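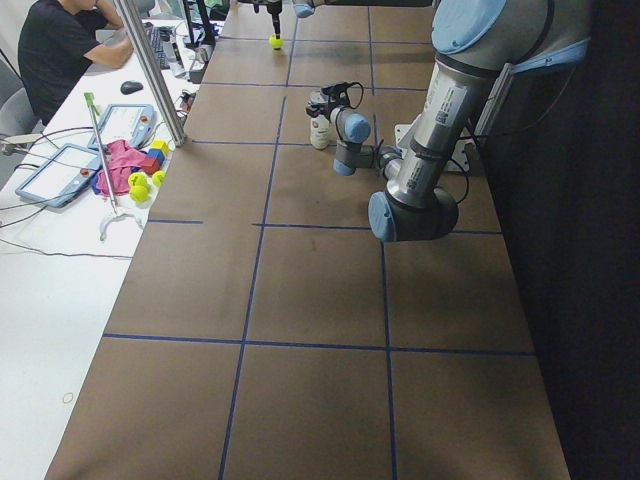
Tape grid (tabletop)

A tape grid is a set of straight tape lines laid on a table, bench or floor to split it into cells. Also called a taped layout, a table grid, or just "the squares." Usually done over a throwaway cover, brown paper or flat cardboard, so the table under it stays clean. Found in workshops, classrooms, packing rooms, craft rooms, labs, church sales. Cheap, quick, comes up again without much fuss.

Not the same as a cutting mat grid, which is printed and has a scale. A tape grid mostly has no scale. Cells are made to fit whatever goes in them — a bottle, a can, a ball, a stack of forms.

Contents
1 Cover
2 Tape
3 Layout
4 Common questions
5 Uses
6 Wear and repair
7 Removal
8 See also

Cover

Two covers are common, brown paper and cardboard. Paper comes on a roll and goes down in one long piece, good for a long table. Pull it tight from the far end, fold under, tape underneath. Thin paper bubbles in damp weather. Cardboard lies flatter and takes a knock better but has seams, and the seams have to go somewhere. Most people run tape right over them, so the seam turns into a grid line and one job does for two.

Brown is popular for no deep reason. It is what the stuff comes in. It does cut glare under overhead lights, and blue or black lines show up well on it. White paper shows every smudge by the second day.

Scuffs and dark marks on the cover are normal and usually left alone until the whole thing gets changed.

Tape

Painter's tape is the usual choice, blue most often. Low tack, tears by hand, peels off without taking much of the paper along. Masking tape is cheaper and holds harder, and gets brittle if left too long. Electrical tape stretches, so the line creeps back later and the ends curl. Vinyl floor tape is overkill on a table but some shops use it anyway.

Width matters more than people expect. Narrow tape gives a clean line but frays faster where things are slid across it. Wide tape eats into the cells.

Trade names met in catalogs: Geten (narrow blue, paper backed) and Ketix (wider, stronger glue, not good on thin paper). Geten item 438 is the one most guides mean when they say "the blue one."

Layout

Long lines first, the ones running the length of the table. Then the cross lines. Laying them the other way works too but leaves more ends to lift along the edges.

Steps as normaly given:

Mark both ends of each line with a pencil tick.
Stick one end down, unroll past the other end, pull lightly, lower it all in one go.
Press from the middle out.
Cross lines go over the long lines. No cutting at the crossings.
Trim at the table edge or fold under.

Freehand lines drift. A slight slant over a long run is common and mostly harmless, if the cells only need to tell things apart. Where cells have to match in size, a chalk line or a long straightedge.

Gaps are sometimes left on purpose, to save tape or let a box slide through. Sometimes a strip just wore away. Hard to tell which afterward.

Where two strips meet, the top one takes all the rubbing. Crinkles and small tears near a crossing are the first sign of age on most grids, with fraying along the narrow strips close behind. 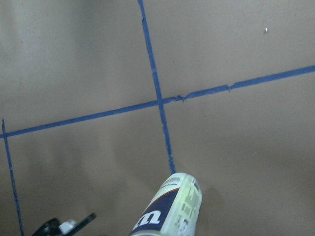 Can a torn strip be patched without redoing the whole line?
Lay a short new piece over the tear, overlapping sound tape on both sides, and press it down hard. If the old strip has started to bunch up, cut that bit out first.

Uses

Sorting. One kind of item per cell. Church sales, parts counts, seed packets.

Placing. Things get put down, picked up and put back in the same spot, so a cell does the job of an address. Rows get letters and columns get numbers if anybody bothers. Many grids carry no labels at all and people say "back left."

Sharing. Two or more people on one long table, each keeping to their own cells. Schools do this a lot. The Solís workshop handbook gives 7 cells a side as the most one person can keep track of without labels, a limit other guides repeat without testing it.

Practice and teaching. Household items are the usual stand-ins: plastic bottles, tennis balls, empty cans. Light, cheap, easy to swap out. A can with the lid cut off should have the rim checked for sharp bits.
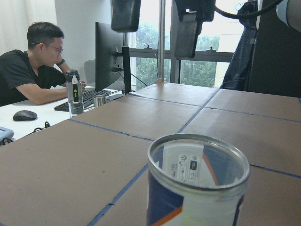 Photo: Perkus picture file, no. 997. Table grid in blue tape on a brown cover, open can in the foreground, desk at left.

Desks next to a taped table are normally left bare of tape. Keeping the two surfaces different colors helps, so nobody parks a coffee cup in a cell.

Wear and repair

Wears worst at the front edge, where sleeves and forearms drag, and anywhere heavy items get slid. Lifting an item over the line saves tape. Corners lift next. A thumb along each line at the end of the day fixes most of that.

Spills: blot, don't rub. Wet paper tears under the tape and then the line goes with it. Cardboard swells at the seams and stays swelled, swap the panel.

One figure seen in older guides is a change of cover every 100 working days. No source given for it. Shops that do light sorting go a good deal longer, anything with glue or paint goes a lot less.

Removal

Pull back low and slow, tape folded nearly flat on itself. If the cover is being thrown out too, skip this and roll up paper and tape togther. Recycling rules on taped paper differ from town to town. Cardboard panels can be turned over and used once more on the clean side, if the corners are still square.

Residue on a bare table comes off with warm soapy water, or a little cooking oil left on for a few minutes and then the soapy water.

See also

Cutting mat
Chalk line
Floor marking
Kraft paper
Painter's tape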